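Lot 327

The panel came in wrapped in a bath towel. Stuart Tapley put it on the bench at the back of the saleroom in Ridton and took the towel off, and the woman who had brought it asked if she could have the towel back.

It was a painted tin tray, properly speaking, though somebody had flattened the rim on two sides so that it would hang against a wall. A river, a landing stage, three men unloading crates from a long boat. Along the bottom ran a line of lettering, half of it worn off, and what was left read BUENAVENTURA TEA STORES, WITH RESPECTS. The crates were lettered too, very small, each one with a different word.

Stuart had been cataloguing for long enough to know what he ought to write. Painted tin advertising tray, early twentieth century, losses and wear. He wrote that down. Then he got out the glass and looked at the crates again and didn't write anything for a while.

He wrote the receipt out by hand, 5/27/22, one tray, owner's risk, and she folded it into her purse.

"What'll it make?" she said.

"Twenty pounds," he said. "It might make more if two people want it."
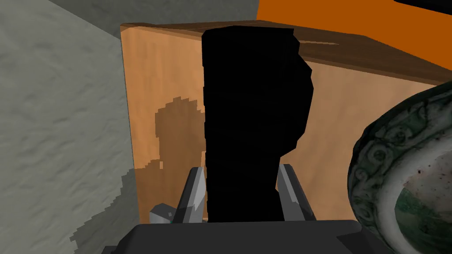
Dorottya told him that afternoon that he had undersold it. She had it flat on a sheet of tissue and was looking at it sideways, under the lamp. The painting was by hand, she said, all of it, and nobody painted a tea tray by hand to give away unless there was a good customer at the other end.

"So who was the customer?"

"You're the cataloguer."

She showed him the river. Under the blue was another blue, darker, and under one of the three men there was a fourth. He had been painted out. Once she had pointed to him Stuart couldn't look at the tray without seeing him, a shoulder and part of a hat, standing between the boat and the bank.

"Can you bring him up?"

"I can. I won't, though. Somebody paid to have him taken off."

The sale was in three weeks. Stuart gave the tray a photograph and half a column, more than he gave most of the furniture, and left the fourth man out of it. He told himself it was a matter of opinion. He put the words from the crates into the description, as far as he could read them: GREEN, SECOND, NERNEN, and one that was either HOLD or GOLD.

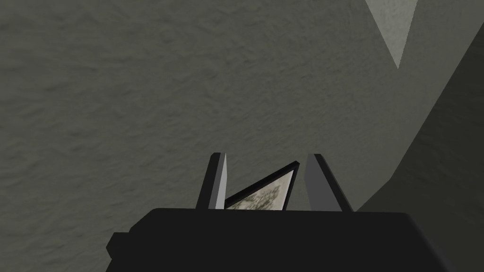
The first telephone call came the day after the catalogue went up. It was a man called Pascal Hamel, who wished to know how the word NERNEN was spelled.

"As printed," Stuart said.

"With two Ns inside or one?"

Stuart went and looked. He came back and spelled it out. There was a pause on the line, and then Hamel asked whether the rim had been flattened on the long sides or the short.

"The long."

"My grandfather did that," said Hamel. "With a mallet. He wanted it to go over the stove."

He didn't seem to want anything else. He thanked Stuart and rang off without leaving a number. Stuart made a note on the lot card, and under it another note, which said: ask vendor where she got it.

He rang her that evening. She said it had been in the house when they bought it, in the cupboard under the stairs, behind the meter. The people before them had been tenants. She didn't know their name. She asked again what it would make and he said again twenty pounds.

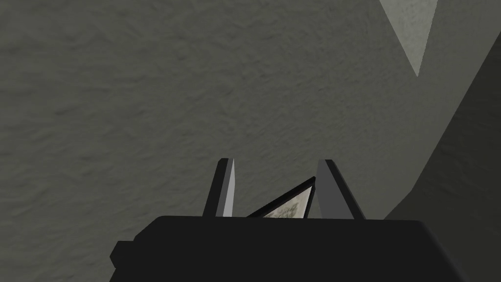
The second caller

Mark Anthony Catacutan rang from Bostinberg, where he kept a small museum of packaging above a chemist's. He had seen the photograph. He owned the companion piece, he said, the same river from the other bank, and on his there were four men.

Stuart sat down.

"Four," he said.

"Four, and the boat is empty. They've finished unloading. The fourth one is holding a ledger. I've always taken him for the clerk." He had a slow, careful way of talking, as if reading off a label. "There's a name on the ledger. Dagdag. Amado Dagdag. I could never find him in the firm's papers. There are wages for the others."

"Does he look as though he was added?"

"No. Why would he be added?"

Stuart said it was only a thought. He asked Catacutan if he meant to bid, and Catacutan said he had a budget of 15 pounds for the quarter and had spent most of it on tins.

After that Stuart went through to the back. Dorottya had gone home. The tray was on its shelf with the lot number tied to it, and he carried it to the lamp and tilted it as she had done. Shoulder, hat. Lower down there was a straight edge under the blue that might have been the side of a book.

He altered the catalogue entry in the morning. It took him four tries. The last one said: one figure overpainted, probably a clerk, see companion piece, private museum, Bostinberg. He moved the estimate up and rang the vendor to tell her so, and she said that was nice, and was he sure he hadn't got her towel.

He had. It was in the flat upstairs, where he had put it down on the first day with his keys.
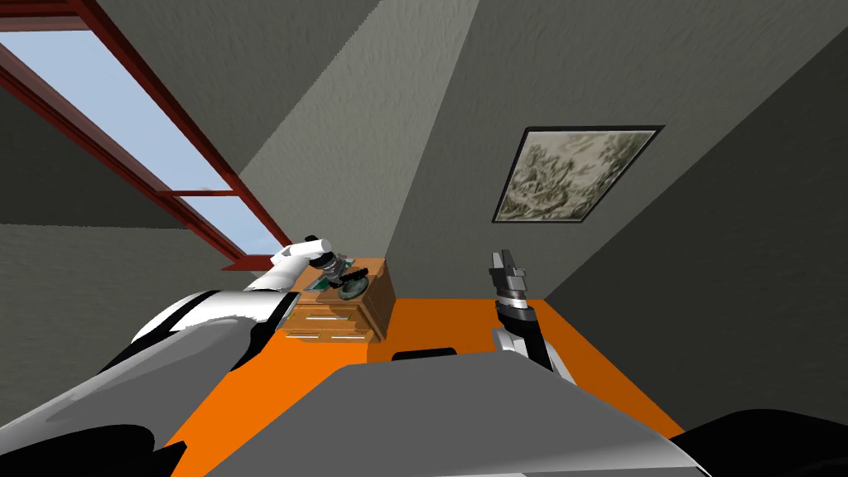
A nightstand with two green items on top

Hamel came to the sale in person. He sat at the end of a row with his coat on, and when lot 327 was held up he leaned forward to look at the rim.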